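Gardale Community College
Water Quality Basics, Unit 4: Taking and Handling Samples
Instructor: Gladys Ayala

Read this before the Thursday session. Bring the field sheet from Unit 3.

1. Why sampling comes first

A lab result describes the water in the bottle. Whether it also describes the creek depends on where the bottle was filled, how it was filled, and what happened to it on the way back. Most of the bad numbers in the old Restrepo Creek records trace to handling in the field.

2. Grab samples and composite samples

A grab sample is taken at one place and one time. It suits things that change quickly, such as pH, dissolved oxygen and chlorine. A composite sample is made by mixing several smaller samples taken over a set period. It gives an average and hides short peaks. Do not use a composite for bacteria.

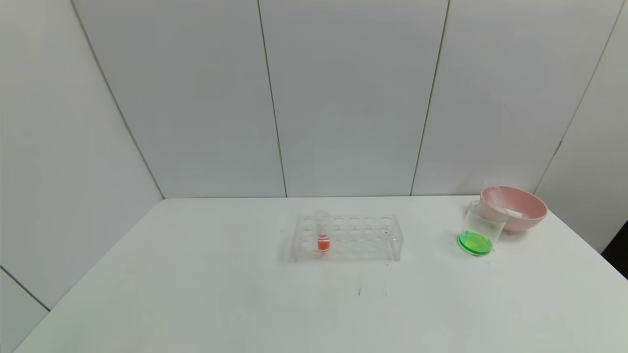

Label every sample before you fill it. Ink runs on a damp label, so use pencil or a waterproof pen. The label needs the site code, the time, your initials and the test requested. When you divide a sample into tubes, keep the tubes in site order, upstream to downstream. A clear rack like the one on the white table, with two rows of six holes, lets you put the samples in one row and their duplicates in the other. Write the order in your notebook as well. A rack can be turned end for end, and then the order is reversed.

3. Filling the bottle

Stand downstream of the spot you are sampling and face the current. Rinse the bottle with creek water two times, emptying it behind you. Skip the rinse if the bottle is sterile or already holds a preservative. Hold it below the surface with the mouth pointing upstream. For bacteria, leave a small air space. For dissolved oxygen, leave none.

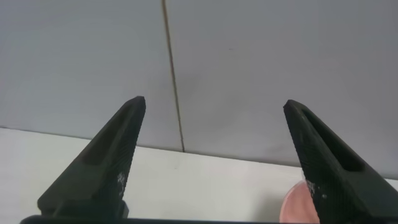
Fig. 4.2. Open gripper fingers, with textured inner faces.

4. Holding times

Bacteria samples go on ice and should reach the lab within 6 hours. Nitrate samples without preservative are kept cold and tested within 48 hours. Measure pH and temperature at the site.

Our Stukbridge site is 42 minutes from the lab by road. Plan the route so that it is the last stop.
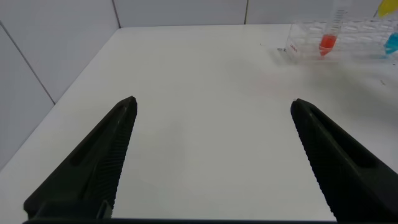
5. Blanks and duplicates

A field blank is clean lab water poured into a sample bottle at the site and carried back with the rest. If nitrate shows up in the blank, something in the handling put it there. A duplicate is a second sample taken at the same place right after the first. Large differences between the two mean the method or the water is uneven, and both results should be flagged.

For the class project, each team turns in one blank and one duplicate per trip.

For next time

Read the Zurkanance Reservoir case, pages 9 to 50. Write half a page on why the July composites missed the ammonia peak.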